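Lista de revisión: armario de dos puertas
Alojamiento Piltholm, habitación 7
Revisa: Eirlys Lewis. Abril, 10:00

1. Fijación a la pared
Correcta. Escuadra apretada, sin holgura al empujar desde el lateral.

2. Puertas y bisagras
Aceptable. Las dos abren del todo. La derecha roza un poco al cerrar – ajustar media vuelta la bisagra superior.

3. Cajón superior
Correcto. El tirador, oscuro y curvo, está firme. El tope aguanta con el cajón cargado. Recordar a los huéspedes que no guarden ahí objetos pesados.

4. Interior
Pendiente de limpieza. Hay pegatinas en el panel del fondo y también en las caras interiores de las puertas. El estante blanco está nivelado y sus soportes no se mueven. 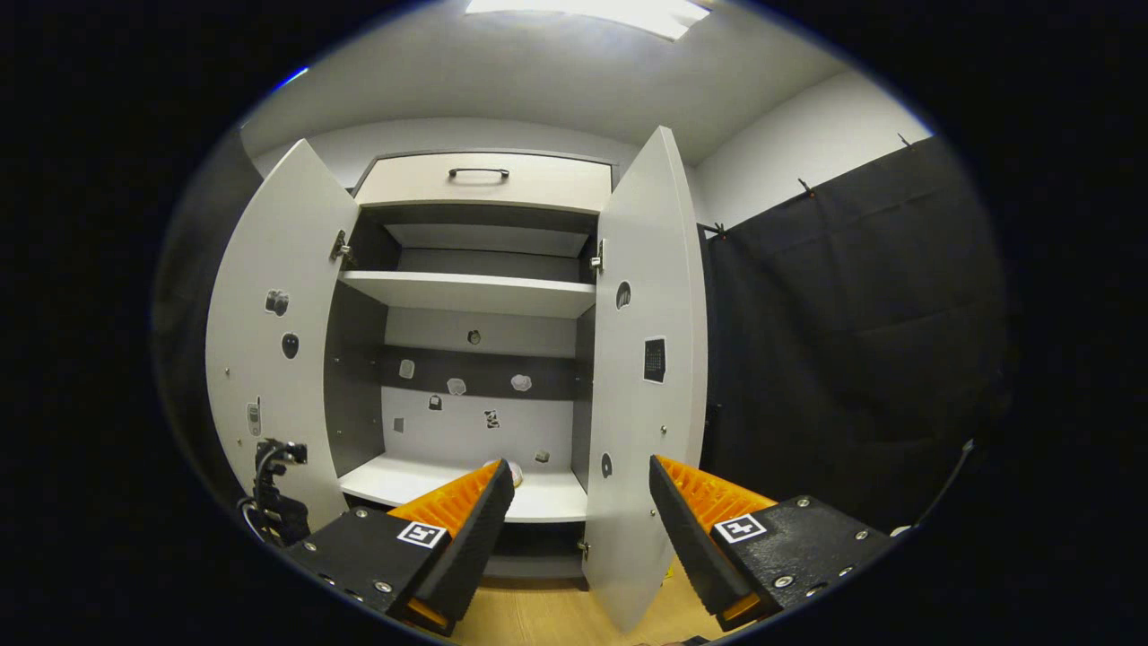
5. Base
Retirar el objeto pequeño y redondo que queda sobre la balda inferior antes de entregar la habitación. Sin hinchazón en los cantos.

6. Tornillería
Repasada con destornillador manual. No usar atornillador eléctrico, el tablero se pasa de rosca enseguida.

7. Espacio delante del armario
Dejar 700 mm libres con las puertas abiertas. Medido y conforme.

Resultado: apto con observaciones. Avisar a Maddocks para el ajuste de la bisagra y anotar el parte con el número 154. Las pegatinas se quitan con espátula de plástico y agua jabonosa – nada de disolvente sobre el blanco.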